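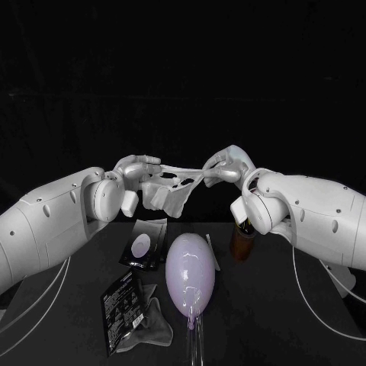 Re: Idle hunting after carburettor rebuild

Mounir Benjelloun wrote:

> Rebuilt the carb on the 1983 saloon over the winter with the Trevier kit.
> New needle valve, new float, all gaskets. It starts well enough from cold
> but once warm the idle wanders up and down and it sometimes stalls at
> junctions. Mixture screw seems to make no difference past one turn out.
> Timing was checked in February and was fine. Is it worth sending the
> carb away, or am I missing something simple?
>
> Mounir

Mounir,

I would not send it away yet. A mixture screw that does nothing past one turn usually means the engine is getting air or fuel from somewhere the screw does not control. On these engines I would look for an air leak first and check the float height second.

With the engine warm and idling, pinch off the brake servo hose for a few seconds, then let go before you move the car. If the idle steadies, the fault is in the hose, its non-return valve or the servo itself. Then do the same with the breather pipe. Both go hard with age and split on the underside, where you will not see it without taking them off.

If neither makes a difference, check the flange between the carb and the manifold. The insulating block warps if the nuts have been overtightened at any point. Lay a steel rule across both faces and try a feeler gauge under it. Mine had a visible gap at one corner, and the thicker gasket sold by Danley cured it for one summer only. I ended up rubbing the block flat on fine paper stuck to a piece of glass.

Float height: the sheet in the Trevier kit covers several versions of the carb and gives one setting for all of them. The workshop manual has a separate figure for the automatic, on page 228 in my copy – check which one you have before bending anything. Set it with the gasket removed and the tang just touching the needle, not pressing the spring in.

Other things in the order I would try them:

Throttle spindle wear. Rock the spindle with the engine idling. If the note changes, it needs bushing. Motaung used to do these by post but I have not dealt with them lately.

Idle jet. Take it out again even though you have cleaned it. Mine blocked twice in 120 miles after a rebuild, with debris from the old fuel line.

Idle cut-off solenoid. It should click with the ignition on. Check the earth as well as the feed.

What idle speed are you setting, and is the air filter housing on when you do it? Mine drops a little with the lid fitted.

Regards,
Seller list, technical queries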